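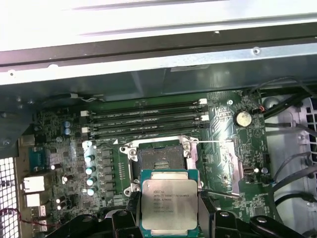

E5-2630 v3 at the socket, load plate up, memory slots empty.

The workstation used as the build machine had been due for a CPU swap since the previous owner's asset tag came off it. It is a Dell tower, bought secondhand, and the Xeon E5-2630 v3 is the part I settled on for it. Eight cores, 2.4 GHz base clock, LGA2011-3. None of that is exciting in 2018, but the workload is compile jobs and a nightly Turko import, and both scale with cores before they scale with clock.

Notes follow, mainly for Noémi Hegedűs, who has the sister machine and will be doing the same job in February.

Before opening anything

Update the BIOS while the old processor still works. Dell's updates are cumulative as far as I have been able to tell, but read the release notes for the version you have. Write down the boot order and the SATA mode. If the settings reset and the SATA mode comes back different, the installed system may not boot, and it is easy to blame the new chip for that.

Shut down, pull the power cord, hold the power button for a few seconds. Lay the tower on its side with the open side up. The board is then horizontal, the cooler's weight sits on the socket instead of hanging off it, and a dropped screw stays roughly where it fell. I work on a slatted metal bench top, which is good for airflow and bad for small screws. Keep a dish within reach.

Cooler and old paste

Loosen the cooler screws a turn or two each in a diagonal pattern. Do not take one all the way out while the others are tight. If the cooler will not lift, twist it gently to break the paste - do not pull. Old paste that has gone stiff has a surprisingly good grip.

Clean the heat spreader with isopropyl alcohol and a lint-free wipe. I had a bottle of Morin contact cleaner on the shelf and decided against it, as the label doesn't say what it leaves behind. The old spreader took several passes. Some discoloration stays in the metal and does no harm.

The socket

LGA2011-3 has two load levers, and the order matters. One is released first and the other second, and they close in the opposite order. The order is marked next to the levers on most boards. Once both are free, the load plate swings up and the old processor can come out. 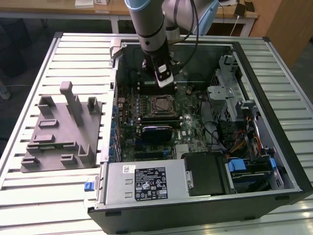
Hold the chip by its edges and lift it straight up. The contacts are in the socket and not on the processor, so the socket is the part that can be ruined. Nothing should touch it: no wipes, no compressed air at close range, no fingers. If you need to inspect the contacts, use a flashlight at a low angle and look for any break in the pattern of reflections.

Alignment is by the notches in the substrate and the triangle at one corner. Check both. The new part goes straight down under its own weight, with no sliding and no pressure. If it rocks, lift it and start again. Closing the levers takes more force than a first-timer expects. Szabolcs Erdős phoned me halfway through his last build convinced he was crushing something, and he was not.

Paste and reassembly

A pea-sized amount in the center is a bit mean for a spreader this size. I put down a short line along the longer axis and let the cooler do the spreading. Tighten diagonally again, in small steps, until the screws stop. Reconnect the fan before you forget.

Memory is next. The v3 has a quad-channel DDR4 controller, so matched modules belong in one slot per channel, and the service manual gives the population order. Mixed sizes will usually run, at some cost in bandwidth. Registered and unbuffered modules must not be mixed at all.

First boot

Expect the first start to take longer than usual while the memory is retrained. I give it 2 minutes before I start worrying. Then go into setup, confirm the processor string and the core count, and restore the boot order and SATA mode from your notes.

For load testing I run the Plollau build in a loop for 30 minutes and log package temperature every second - a synthetic burn-in would be harsher, but this is the load the machine will really see. If one core reads well above its neighbors, the likely causes are uneven paste or an unevenly tightened cooler. Redo it then, while the tools are still out.

Open items: the drive cage has a rattle that I have not traced, and the SATA cables want rerouting away from the fan intake. Géza Major asked whether the same chip would go in his board. It depends on the chipset and the BIOS, so send me the model number.

Posted 1/1/18

Recent posts
Canine backup scripts, revised
Turko import: why the log fills up
A 200 mm fan in a case not built for one
Bouchra Salem's notes on quiet power supplies
Error 179 and a bad memory module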